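Ticket 600-54: Long sleeve tees coming out wider than the bin
Category: Folding and packing
Product: Reraler shelf bins, small
Status: Resolved
Opened in February

Problem as reported

I run the clothing side of a small rental and resale shop in Torport. We switched from hanging our basics to folding them, and bought 20 of the small Reraler bins for it. The short sleeve tees fit fine. The long sleeve cotton ones don't. They come out of the fold too wide at the shoulder end, so they have to be pushed in, and by the time a bin is full the top two or three have sprung open. The bins are meant to hold 6 long sleeve tees each. I get four in before the lid won't close.

The cards that came with the bins say to fold on a flat surface, sleeves in, sides in, then up from the hem. We have been doing that. We fold on a bed in the back room because the counter is too narrow for a full shirt with the arms out.

What I have tried so far

1. Pressing the shirts first. They looked better but the width was the same.
2. Rolling. They fit, but customers unroll them to check the size and put them back any old way.
3. Using the next bin up. Too deep for our shelves.
4. Folding the sleeves behind the back. The cuffs slide out when the stack is lifted.

Reply from support, 9:40 a.m.

Thank you for the detail. Please tell us which size the shirts are, and whether you bring the sleeves in before the sides or together with the sides. A picture of one partway through would help. Also let us know if you leave the hang tags and neck tags on.

Customer update, 11:15 a.m.

The ones giving trouble are mostly smalls, so it isn't that the shirts are too big. I bring the sleeves in first, straight across, and then the sides. The green one I attached is marked S, 165/84A, inside the neck. The front is facing up and the sleeve is laid across the top of the body. I leave the neck tags on, including the long white one, and it sticks out past the collar unless I tuck it in.

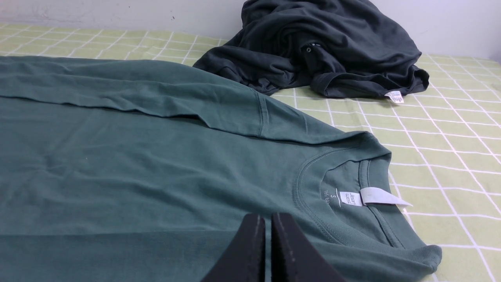
Zulmira Vieira added that the sleeve should not go straight across. She had the same trouble with the Magalhães stock, and what fixed it for her was folding the side and the sleeve together to the middle, then turning the sleeve down so it runs toward the hem. With the sleeve straight across, all the extra cloth stays up at the shoulders, and the shirt ends up thick at one end and thin at the other. She also folds face down, so the neck and the size end up on the outside of the finished fold.

Reply from support, 1:05 p.m.

We agree with the comment above. Please try this on one shirt before redoing the stack:

Lay the shirt face down and smooth it from the collar to the hem.
Fold one side in to the center line, sleeve and all.
Turn the sleeve down along the body, toward the hem.
Do the same on the other side.
Tuck any long tag inside the collar.
Fold up from the hem in thirds.

A soft mattress lets the cloth shift while you fold. If you have to stay on the bed, put the Utau folding board or a piece of stiff cardboard under the shirt.

Customer update, 4:30 p.m.

Did one stack of smalls this way. All 6 went in and the lid closed. The cardboard helped more than I expected. I cut mine from a shipping box and it works fine, so I won't be ordering the board for now.

Two things still open. The heavier tees with thick cuffs are still tight at 6, so I am putting five in those bins. And I would like new cards, as the ones we have show the sleeves going straight across.

Reply from support, 4:50 p.m.

Five is fine for the heavier ones. New cards will go out with your next order. The drawing on the old card has been passed on for correction. Closing this ticket. Reply here to reopen it.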